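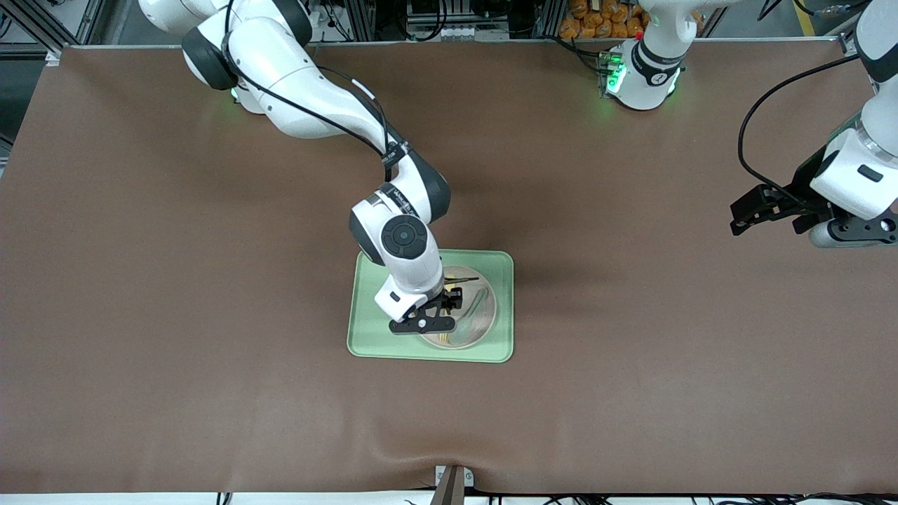
## Brown mat won't lie flat at the front of the table. Worth fixing?

**Mimosness**

I put a big smooth brown mat over my work table for sorting snacks and craft bits into bowls. Most of it behaves, but there's a soft ripple at the front edge, near the middle, and the colour looks washed out in patches close by. The shop says it will "relax" on its own. I've given it 5 weeks and I don't believe them. A mate reckons a hairdryer, which sounds like a good way to wreck it. Has anyone tried anything that worked?

**Lougher**

I'd be suspicious of "relax" too. A mat bunches at the front when it's a touch too long for the table or keeps getting shoved forward. Lift the whole thing, wipe underneath, lay it again from the back and see where it ends up. If it still bunches, trim it. I took 2 cm off mine and that was the end of it.

I'd skip the hairdryer until you know what the mat's made of. As for the pale patches, I doubt you'll get the colour back. Every "restorer" I've bought left a greasy shine and more fluff than before.

In the meantime, keep the glass bowl on the green tray, well back from the crease. The raised rim should catch any sticks that go over the side.

**Vorno**

Just flip it. Mine was the same and I flipped it.

**Fito**

Flipping only helps if both sides are smooth, and plenty aren't. Check before you clear the table. I'd go with the trim, but measure it twice, and don't let anyone sell you double-sided tape. It let go on mine by the end of October and the gunk is still there.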